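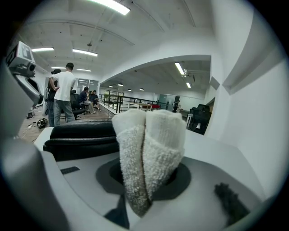
Two folded white terry-cloth towels set upright, side by side.

News > Local business > Hotels and laundry

Gadudholm hotels to share one laundry from January

Six small hotels in Gadudholm will stop washing their own sheets and towels in January and send them to a shared laundry on the Grundirau road, the hotels said in a joint statement.

The laundry will be run by Poseo, a linen service that already cleans tablecloths and kitchen wear for restaurants in the town. It has leased a former cold store and put in new drains, a water softener and a heat recovery unit that takes warmth from waste water and uses it to heat the next load.

Poseo expects to handle 4000 pounds of linen on a normal day in summer and 3000 in winter. The building has room for another line of washers, but the company said it had no plans to install one before the first full season is over.

Under the agreement, each hotel will keep its own towels and sheets. Every piece will carry a small sewn-in tag so it can be sorted by owner after drying. The hotels had looked at a pooled system, in which all of them would draw from the same stock, but could not agree on towel weight or sheet size. Two of the hotels use heavier bath towels than the rest and wanted to keep them.

Pickup will be at 6 in the morning, with clean linen brought back the next day. Hotels will need to hold a larger reserve than they do now. The statement said most had already bought extra stock, and that the cost had been counted in when the deal was signed.

The Furtună, the largest of the six, has the oldest laundry room. Its washers are in the basement and have flooded twice in recent years. The hotel plans to turn the space into bicycle storage and a drying room for guests' hiking gear. The others have not said what they will do with their rooms, although one has applied to the town to convert an outbuilding into staff housing.

Water use was a main point in the talks. Gadudholm has limited hotel laundry hours during the past two summers, when the reservoir was low, and some guests complained about towels not being changed. The Grundirau road site is on a separate supply line. Poseo said its rinse water will be filtered and used again for the first wash, and that it expects to use less water per pound than the hotels do with their present machines.

The new laundry will employ 20 people. Laundry workers at the hotels have been offered jobs there at the same hourly rate, with a shuttle from the bus station for early shifts. Those who prefer to stay at their hotel may apply for housekeeping work. The statement did not say how many had accepted either offer.

People living near the site raised concerns over truck traffic at a public meeting in the fall. The town approved the permit on the condition that trucks use the northern entrance and do not idle in the yard. Steam vents on the side facing the houses must be fitted with silencers before opening.

Guests should see little change. Towels will still be replaced on request, and pool towels will be handed out at the front desk as before. The hotels will go on washing small items, such as bar cloths and bath mats, in their own buildings until spring.

Poseo said guesthouses and vacation rentals may be able to join later, with a minimum weekly load that has yet to be set. Owners who are interested can leave their details at the company's office in Gadudholm.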